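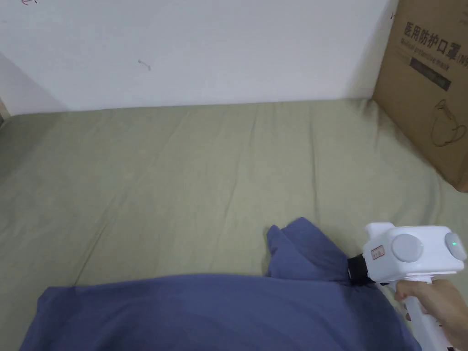 A bed made up with a sage-green sheet, a cardboard box at one side.

The iced tea Ignacio Rosenthal sells at Rininside takes 14 hours to make, and for most of that time he isn't there. He fills the steel tubs with cold water after closing, drops in the cloth bags of leaf, puts the lids on and goes home to sleep. By the time he comes back the tea is ready to strain.

"People ask if I have a machine for it," he says. "I have a refrigerator."

Rininside is a narrow counter shop with a walk-up window on Bikier Street, between a shoe repair and a place that prints banners. It opened with a menu of hot teas and a single pitcher of iced black tea for the summer. The pitcher ran out before noon on the first warm day. Rosenthal bought a second one, then a tub, and eventually took most of the hot teas off the board. He now keeps six cold teas on at a time and changes two of them with the season.

Cold brewing tea is not new, and it is not hard. Leaves go into cold water and stay there until the water tastes like tea. What changes is how the cup comes out. Hot water pulls bitterness from the leaf quickly, along with everything else. Cold water works slowly and leaves much of that behind, so a black tea that needs sugar when it's made hot and poured over ice can often be drunk plain.

Rosenthal learned this by mistake at a hotel kitchen, years before he had a shop. He had left a bag of Kang black tea in a pitcher of water, meaning to heat it, and forgot about it until the next shift. He drank a glass to see how bad it was and then finished the pitcher.

Kang is still the tea he sells most. It comes from a small importer in large paper sacks, and he goes through one faster in October than he does in July, which surprised him. His explanation is that summer customers want lemonade and fruit drinks, and the regulars who stay on into the fall want tea.

The other steady seller is Pakden, a roasted green tea with a toasted grain smell. It was the idea of Roscoe Obi, who has worked the window from the start and now does most of the blending. Obi wanted something that would stand up to milk. Regular green tea went thin and a little grassy when he tried it, but the roasted leaf held on. He sweetens it with a brown sugar syrup and a pinch of salt.

"Without the salt it's dessert," Obi says. "With the salt you'll have another one."

The syrup is the only thing in the shop that gets cooked. Equal parts brown sugar and water go into a pot over low heat until the sugar is gone, then it sits until it's cool enough to bottle. Obi makes it on Wednesday, the slow day, and the whole block smells like a bakery.

Not everything has worked. A hibiscus and mint blend stained the tubs and had to be dropped. A smoked tea sold well for a week, mostly to people who wanted to try it once. Rosenthal liked that one and still keeps a jar of it behind the counter for himself.

He is firm on ice. The cubes are large, and the cup gets filled with them before any tea goes in — customers sometimes complain that they're paying for ice, and he tells them a half-full cup of small cubes will be water by the time they get to the corner. He brews a little strong to allow for it.

For people who want to make it at home, he suggests starting with two tablespoons of loose black tea in a quart of cold water. Cover it, put it in the refrigerator before bed and strain it in the morning. If it tastes weak, use more leaf the next time. Leaving it in longer helps a little, but after a full day the flavor starts to go flat. Green tea needs less time, and he checks his after six hours.

Tap water is fine if you like drinking it. Obi squeezes his tea bags when he strains them at home. Rosenthal does not, and the two of them have never settled it.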